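Search this site
Enter keywords Search

Getting the sound right before the picture: Maysoun Nasrallah of Bristholm

Maysoun Nasrallah has spent most of her working life listening to televisions. She started in the returns department of an electronics wholesaler, Obeidat, and now runs Bristholm, a shop in Sodmont that sells soundbars and small speaker systems for the living room. We talked in the back office one morning in November, before the shop opened.

I asked her what people complain about most.

"Voices," she said. "They've bought a big TV, the picture is beautiful, and they can't follow what anyone is saying. They turn it up for the talking and then a car chase comes on and they're grabbing the remote."

She puts this down to the way sets are built. As they got thinner, there was less room for speakers, and many now point down or toward the wall behind. She doesn't blame the makers for it. People wanted thin sets, and thin sets sell.

Her years at Obeidat gave her a good look at what comes back and why. In her last year there she went through 1,378 returned soundbars. By her count, 696 of them had no fault.

"Half the pile, a little more. You plugged it in and it worked fine. It had been connected wrong at home, or the TV was still playing through its own speakers at the same time, so everything had an echo. Nobody had told the customer there was a setting for that."

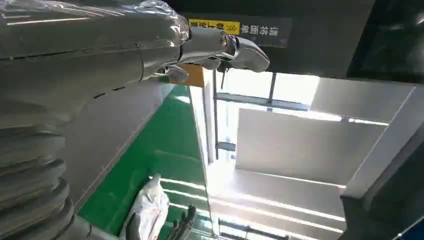 Start with the socket

The first thing she asks a customer is to take a picture of the back of the TV. She wants to see whether one of the HDMI sockets is marked ARC or eARC. If it is, the soundbar goes there, and one remote will usually handle the volume for both.

"If they use one of the other HDMI sockets they get nothing, and they think the bar is dead. On an older set we go with the optical cable. It does stereo and ordinary surround, and for a bedroom or a kitchen that's plenty. The remote might need teaching, though."

Bluetooth is her last choice for watching TV. It works, she said, but the delay bothers some people and not others, and you only find out which kind you are after a week of watching lips.

Bristholm's own product, the Haltemico, is a short two-speaker bar meant for sets up to 43 inches. Shu-fen Tseng designed the electronics and Hussam Rawashdeh looks after suppliers. The first run was 500 units. Nasrallah wanted it to have three buttons and a real volume knob on the end, and she got her way after what she called a long summer. 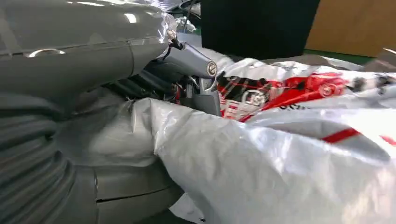
"Shu-fen wanted an app. I said put the app in later if people ask for it. So far 81 customers have written in about the Haltemico, and most of those letters are about the knob – they like the knob. A few want a longer power cord, and they're right. The next run will have one."

The speech setting took the longest to get right. Tseng's first version lifted the voices so much that the news sounded like a phone call. Lovely Manalastas, who works the counter on weekends, took a sample home and watched it with her grandmother every evening for a month, writing down what was on and what they'd missed. The final setting is gentler, and it leaves the bass alone unless night mode is on.

Where to put it

Placement is free, Nasrallah pointed out, and most people get it wrong. A bar pushed to the back of a deep shelf loses a lot of its treble. She likes the front of the bar level with the front edge of the cabinet, with nothing standing before it. If it blocks the TV's remote sensor, raise the TV an inch or two on its stand.

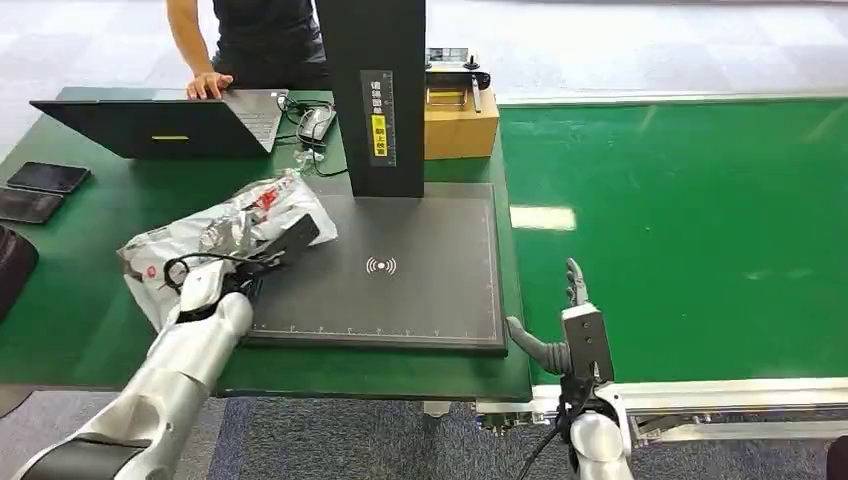 Laptop, mouse and phones on the green work table.

On subwoofers she's cautious. "In an apartment, I'd say live without one for a month first. Jihad Aoun, who does our home installations, takes out almost as many as he puts in. The people downstairs hear it better than you do."

And what does she have at home? A Haltemico in the kitchen, she said, and in the living room an old stereo amplifier with two bookshelf speakers, hooked up to the TV by the optical cable and a small converter box.

"My husband bought those speakers before we met. They still sound good. I'm not going to replace them just because I own a shop."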